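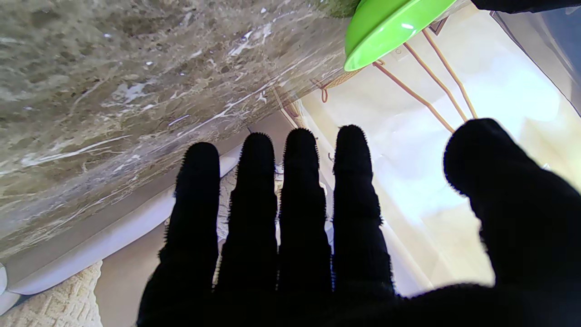 Family lounge, small-child safety check – Prirkstead unit, March

Checked by: Anayeli Serrano
Second look: Kenna Chisholm
Next guests: the Upadhyay family, two adults, one toddler, one five-year-old
Time: 20 minutes, after morning tea

The full Hullbridge form has 37 lines and plenty of those are about pools and balconies, so I've only written up the lounge lines. My comments run on a bit, sorry Kenna!

1. Table corners and edges
OK. I like the rounded white edge and I ran my palm along as much of it as I could reach. No chips, no rough spots. It's still a hard surface at forehead height for a wobbly walker though, so the welcome note should mention it.

2. Floor covering
OK. Lies flat, no curled corners. I shuffled across it in socks like a two-year-old would and didn't catch a toe.

3. Small parts within reach
NEEDS ACTION. The little green balls are the big one for me. I love them, my own kids would have had them all over the house in a minute, but they're small enough to go in a mouth and they roll. They live in the top cupboard when there's anyone under 3 staying. Same goes for the small clear bag with the pink, white and red bits in it. Even if you took away what's inside, I wouldn't leave the bag where a toddler can grab it.

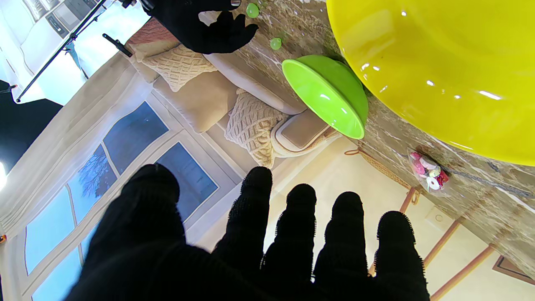

Items 3 and 4: small green balls, the clear bag and both bowls on the marble top.

4. Bowls
OK with a comment. Both are nice and shiny with no cracks that I could feel, and I went around the rims twice. The yellow one is the big fella and I'd push it right to the middle – a kid pulling up on the edge will go for the brightest thing there.

5. Cords and ties
NEEDS ACTION. There's a cord lying along the table edge and I'd like it gone, or at least coiled up and put in a drawer. Curtain is white and hangs beside the window. I looked for loops or pull cords behind it, found none, and gave the top a good tug to see if it would come down. It didn't.

6. Sofa and cushions
OK. Chunky knit cushions are gorgeous but little fingers do get stuck in big stitches, so I checked for loose loops and tucked one back in. If you've got a baby napping in here, take them off the sofa altogether.

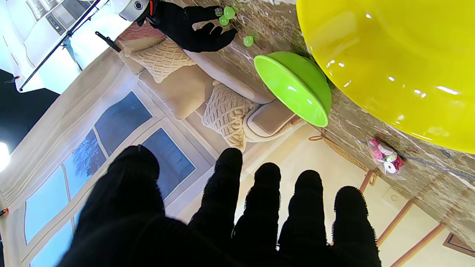

Can the balls stay out if the kids are all over five?
Leave them out if you like, but count them back in at checkout and look under the sofa. The Drella set comes with a lid, so please use it.

7. Window
OK. Latch closes properly and I couldn't open it from toddler height (on my knees, very dignified). The sofa is close enough to climb from, so I've marked it for a talk with the owner about shifting it along. Not urgent as long as the latch stays good.

8. Anything near an edge
NEEDS ACTION. The green bowl was sitting out by the edge on the sofa side. One bump from a cushion fight and down it goes. I'd bring it in a full hand's width, or just nest it inside the yellow one.

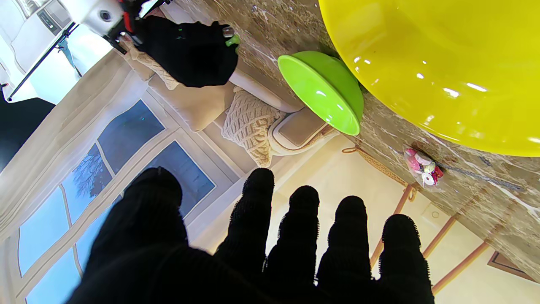

To fix before the family gets in

Balls and clear bag to the top cupboard – Anayeli
Cord coiled and put away – Anayeli
Green bowl moved in from the edge – Kenna, please
Line about the hard table edge added to the welcome note – Kenna
Email the owner about the sofa and window – me, this arvo

Kenna, initial beside yours when they're done and leave the sheet in the kitchen folder. I've budgeted $200 for corner guards across all the units and I don't think we need to spend any of it in this one, so it can go to the place with the glass coffee table.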